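Setting up in Tarnivar: the host room
Section 9 of the Newcomers' Handbook

May 10, 2022 — by the handbook desk
Last updated: Tuesday

Read this section before you book a flight. The church's welcome letter is kind and mostly accurate, but it was written by people who have never had to move in anywhere with two suitcases and a toddler. Feeling called to a place doesn't get you a door key.

9.1 Before you travel

1. Ask the Saarela office for your room number in writing. A promise made over coffee at a sending weekend is worth very little by the time you land.
2. Save a copy of the letter on your phone and carry a paper one. Phones go flat in long queues.
3. Check which fellowship you are joining. Jivska and Jasis are separate congregations at opposite ends of the town, and each believes the other one collects new arrivals.
4. Keep back enough money for 24 nights somewhere else. You may be told this shows a lack of faith. Keep it back anyway.

Caution: Do not give notice on your home until step 1 is done. We have read plenty of stirring accounts of couples who sold up on the strength of a single conversation. The ones who came home in February tend not to write theirs up.

9.2 On arrival

1. Collect the key from the Saarela office before noon. The door says it stays open until four. Treat that as a hope.
2. Sign for the key and get the slip. Without it you pay for a new lock when you leave.
3. Go up to your room with someone from the office and agree the list of contents together. If they offer to "sort the list out later", wait in the doorway until later becomes now.
4. Turn on the heating and leave it on overnight, even if the day is mild.
5. Ring home. Do this before unpacking, while you still have something cheerful to say.

Note: Room 407 has its own meter. The others share one, and the bill is split evenly between households whatever anybody uses. We have asked for this to be changed and have been told it is being prayed about.

9.3 The first 12 days

1. Register at the town hall with your passport and the letter.
2. Say no to at least one invitation. Both fellowships will want you on a rota by Sunday, and a family that can't yet find the bakery should not be running a children's group.
3. Write down, separately if you are a couple, why you came. Compare the two. If they don't match, talk about it now — it gets harder once the boxes are unpacked.
4. Strip and remake the bed, and put small things such as jewellery in a lidded tin. The office keeps no lost property.

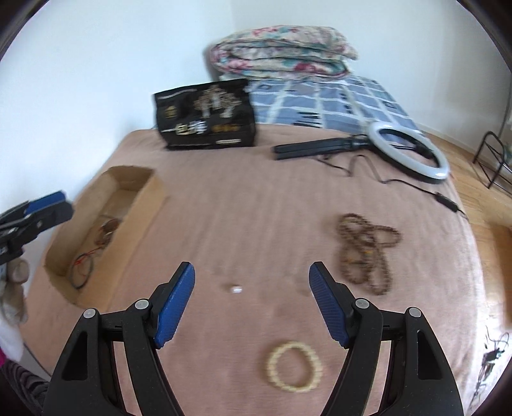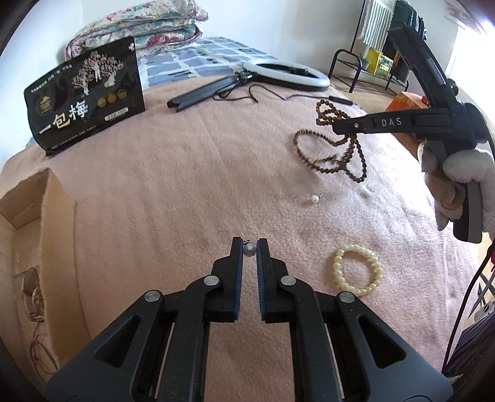 Pink bed covering in both pictures; a small pearl stud earring in the second.

For leaving, see Section 12. Give the office a full month, whatever the welcome letter says.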